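Home | Articles | Opinion | Reviews | Contact
Print this page | E-mail this article

The cupboard door is the honest test

When a company sells a robot arm for the home, the brochure always begins with the cup. The arm lifts the cup, the arm puts down the cup, and the customer is expected to be happy. I have read the brochure of the Grimer kit three times and I found 17 cups in it. I did not find one door.

I think this is a mistake, and I want to explain why I would still recommend the kit, with conditions.

The Grimer is a two-finger gripper with a small wrist camera and a software package named Fleleck. You fix it on an arm which you already own, and you teach it by leading it by hand through the task. It was lent to our workshop in October for a trial. The seller, Hanrahan, proposed a list of 19 tasks, and almost all of them were of the kind "take this and put it there". We put the list in a drawer and chose doors.

A door is a different matter from a cup. A cup goes where the hand goes. A door goes on a curve which the hinge has decided, and the hand must follow or something will break. Old furniture makes it harder again. The varnish shines under the lamp, and dark wood gives the camera few edges to hold on to. A person closes the fingers on a handle without thinking, but for the kit each handle is a new question.
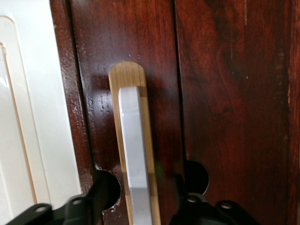

Can the Grimer kit learn a new handle without a specialist? With patience it can, and in our trial a colleague with no training in programming taught it one before lunch, using only the hand-leading mode and the printed guide.

That is the good part, and I do not want to make it small. Two years ago we tested the Dullo, which cost more and needed a laptop open beside it all the time. With the Dullo you wrote numbers. With the Grimer you show a movement, and I believe that showing is the right way for ordinary people.

My complaint is with the service. Fleleck keeps each taught movement on the seller's computers, and after the first year you must pay 192 pounds annually to keep them. I find this hard to accept. If I teach a machine to open my cupboard, the lesson is mine, in the same way as a recipe that I wrote in my own kitchen. Hanrahan answered my letter politely and said that a local copy is "under consideration". I have heard this phrase from many sellers.

There is also the question of the fingers. They are stiff, and stiff fingers are precise, but they do not forgive a bad angle. For a new kitchen I would not worry. For a cabinet inherited from a grandmother, I would ask for softer pads, and I would want them included in the price.

So buy it if you have patience, and get the promise about the local copy in writing before you pay. And please ask the salesman to open a door for you.

Print this page | E-mail this article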